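Last updated October 4, 2025

Hello, and thank you for stopping by! We get a lot of letters and phone calls about the Sisen community wind project, and many of them ask the same few things, so we've gathered the answers on one page. If yours isn't covered, please do write to us at the Sisen office and we'll get back to you as soon as we can.

## The turbines

**What exactly is being built?**

Two turbines on the ridge above the old Akbulut quarry, together with a small substation and a gravel track linking them to the road. There was talk early on of a third turbine nearer the village, and you may still see it on older maps, but it was dropped before the planning application went in and there are no plans to bring it back.

**Who owns them?**

Ownership is shared between the Sisen Energy Co-operative, which is made up of local members, and Ondesov, the developer that found the site and paid for the early surveys. Cluteck is supplying the electrical equipment and will look after the maintenance, but it doesn't hold a stake.

**How many homes will they supply?**

Over a year they should produce as much electricity as more than 1,000 homes use. That's an average, of course - a still week in summer looks very different from a blowy one in winter, and your own supply will carry on coming from the grid just as it does now. 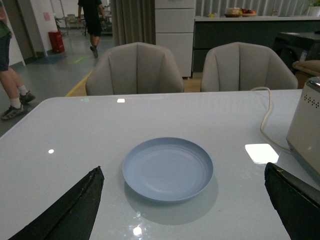

**Will I hear the turbines from my house?**

It depends on where you live and which way the wind is blowing. The nearest homes may catch a soft swishing on quieter evenings when they're downwind, and the planning permission sets a night-time limit that we have to keep to. If the noise bothers you, ring us and tell us the time and the weather, and we'll arrange for it to be looked into.

## Joining in

**Can I still become a member?**

Yes, and we'd love to have you! The first share offer closed in June, but we're keeping a list for the next one and anybody over 18 can put their name down. You don't have to live in Sisen, although local people will be offered shares first if there aren't enough to go round.

**Do I get cheaper electricity if I join?**

I'm afraid not, at least for now. Members may receive interest on their shares in years when the co-operative can afford it, but your bill stays between you and your supplier. We have been asked about a local tariff many times and we're still talking to suppliers about it.

**Can I get my money out again?**

Shares can't be sold on to somebody else, but after three years you can ask the co-operative to buy them back. Please read the offer document carefully before you put anything in - your money is at risk, and a withdrawal can be turned down if funds are short.

**Is the footpath over the ridge still open?**

It is, with a short diversion by the quarry gate while the track is being laid. Please keep dogs on a lead along that stretch, and follow the yellow arrows.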